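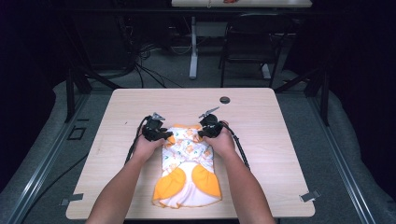 The Left Hand

The fault was logged as number 26, and Nadja Stöckli wrote it up herself. At 1642 on the counter the left gripper closed and did not open again. She had her fingers through the strap and a bit of orange trim in the jaws. It didn't hurt. She said "stop" out loud, from habit, and pressed the pedal, and the jaws stayed shut.

Harish Bhardwaj came over from the other bench. He pulled the cable, and then they opened, slowly.

"Same as in April," he said.

"In April it was the right one."

They had been folding small clothes for Taso since the morning. Taso was meant to learn it from them and then do it alone in the Bruner laundry, with people walking past. Nadja thought about the people walking past. She put the baby thing aside and asked Harish whether the release in Taso was the same part.

He looked it up. It was the same part, from Kofler, and 364 of them had been fitted.

"So if it sticks there," she said, "who pulls the cable?"

Harish didn't know. He sat down and read the drawing again. The pedal told the software to open the jaws, and the software told the motor. With the software hung, the pedal did nothing at all.

They swapped the release for a new one and went on with the dog vest, since that was next on the sheet. Nadja kept her free thumb near the plug. She did five folds and wrote down each one. Then she called Brullness.

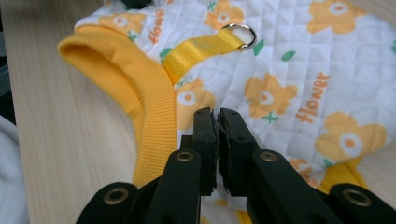
Beat Bachmann told her that a stuck jaw was a nuisance and hardly a safety matter, and that the laundry was expecting Taso on Monday's truck or the one after.

"Then it goes with a switch that cuts the power," Nadja said. "A real one, on the outside."

He asked how long that would take. She looked at Harish, who was already drawing it on the back of the sheet.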